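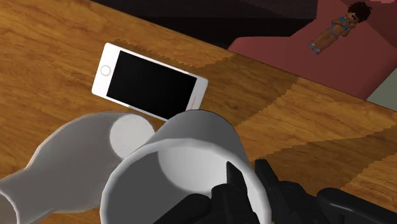

Search this site
Enter keywords
Go

The dish library moves to Cilthorpe Hall in October

The Endville dish library is moving. From October it will run out of the side room at Cilthorpe Hall, on the ground floor, through the door nearest the bike racks. The old space behind the Dullura laundromat closes at the end of September and the lease will not be renewed. Anything you have out on loan before the move should come back to Cilthorpe, even if your slip has the old address on it.

For new readers: the dish library lends plates, bowls, cups, flatware and serving pieces to anyone with an Endville address. People use it for birthdays, funerals, block parties and the kind of family dinner where you run out of forks. There is no charge for the loan itself. You pay a deposit, and you get it back when everything comes home clean.

What is changing

The new room has proper shelving along two walls and a deep sink, which the old one did not. It is also smaller. We have gone through the stock and let go of the chafing dishes, the fondue sets and most of the glass punch bowls. The punch bowls went out twice last year, and one of those times it was to hold fruit. If you were counting on one, there are still two left and you should reserve early.

Everyday pieces are staying. We hold roughly 800 items after the clear-out, and the bulk of that is plain dinner plates, soup bowls and cups. The cups are now sorted by size instead of by color, so sets may not match as well as they used to. If matching matters for your event, write "matching" on the request form and we will pull them by hand.

Pickup is from 4 to 7 in the evening, the same as before. Returns can be left at any time the hall is open, in the gray crates just inside the door. Please do not leave crates outside. We lost a full box of soup bowls that way in the spring.

Deposits

The deposit for a small loan (up to 30 pieces) stays where it was. For larger loans it has gone up to $47, the first increase since we opened. The reason is breakage. Replacing a plate costs more than it did, and thicker restaurant plates, the ones that survive being dropped, cost a good deal more. We would like to buy those from now on, a few boxes at a time.

If the deposit is a problem, say so on the form. There is a line for it, and you don't have to give details.

You will not be charged for one or two broken pieces. Just tell us, so the count on the box label is right for the next person. Chips count as broken. A chipped cup can cut a lip, and we would sooner throw it out than lend it again.

Packing and washing

Most of the trouble we had last year came from packing. Plates travel best on edge, with a dish towel between every few. Cups should go in rim up, not stacked inside each other — stacked cups stick, and then somebody pulls too hard. Forks and spoons go in the canvas rolls. Ladles, tongs and big spoons don't fit the rolls and should be laid flat on top of the box, under the lid.

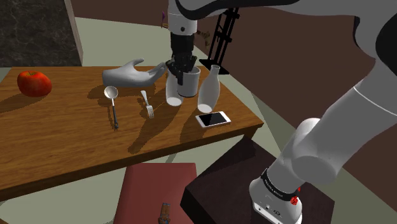

Ladle and fork on a wooden table, with a red apple.

Wash everything before you bring it back. A dishwasher is fine for all the plates, bowls and cups. Serving pieces with wood handles should be done by hand and dried the same day. We had to retire 17 wooden spoons and spatulas over the summer, nearly all of them split from being left to soak overnight.

Sorting at home helps a great deal. Before you close the box, lay the flatware out on a table and check it against the slip. Every household fork that comes back to us is somebody's missing fork, and we now have a drawer full of them. The drawer will be out on the counter at Cilthorpe through the first month. Come and look through it. Whatever is left goes to the Mabula thrift store.

Reserving for the holidays

November and December fill up fast. Last year all the large platters were spoken for well before Thanksgiving. You can reserve now for any date through the end of January. Holiday loans are limited to five nights, so that a box can go out again the same week. The rest of the year it is still ten nights.

We can't hold a reservation without a phone number. Email alone hasn't worked well — messages go to spam, and the box sits on the shelf while someone else goes without.

Donations of dishes are on hold until the new shelves are full and we can see what room is left. Please don't drop them at the hall in the meantime. The one exception is large serving platters in good shape, oval or round, which we will take at any pickup time.

Related items
Bus changes on the Cilthorpe route
Mabula thrift store: what they can and can't take
Hall side room: booking hours
Summer block party wrap-up
Where to recycle broken china

Last updated: September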